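Grirnen Institute of Technology, School of Engineering
Robot Software Systems: Notes for Unit 9, Planning in a Simulated Dining Room
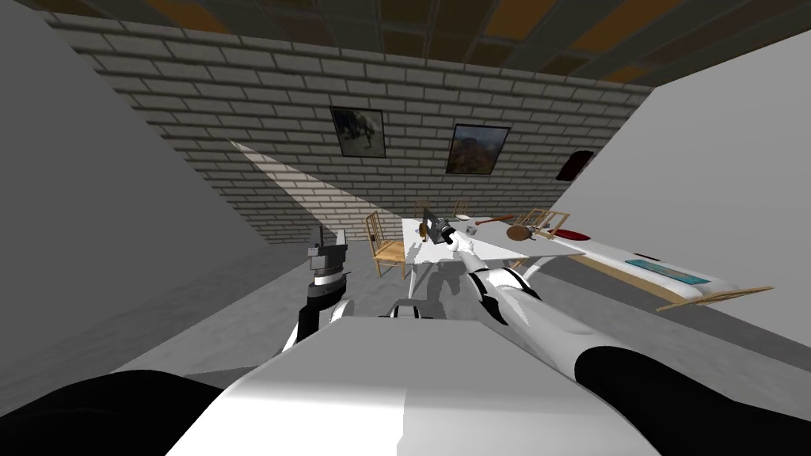 Unit 8 treated each arm as an independent kinematic chain. The present unit considers both arms together, with a shared torso and a shared collision model. Students should have the Skikton simulator installed before the tutorial and should confirm that the planning server starts without warnings.

9.1 Planning scene
The planner does not read the rendered view. It receives a list of collision bodies, each with a pose and a padding value. Furniture is entered as boxes. Chair backs with slats are also modelled as solid boxes, so a path between two slats will always be rejected. Padding must be set before the first query; changing it afterwards clears the cached roadmap.

9.2 Sampling
The default roadmap holds 2000 samples. With seed 1411, about 782 of these remain after self-collision checks. Students whose totals differ should check the joint limits file for the left arm.

9.3 Pre-grasp pose
A pre-grasp pose places the gripper above the tabletop, clear of any object, with the approach direction normal to the surface. The final descent is a straight-line Cartesian motion and is planned separately.

Submission
Log files and a one-page analysis of failed queries are to be submitted through the Cavville portal. Enquiries regarding marking should be directed to the unit coordinator, Callum Skinner.

Revised December 2020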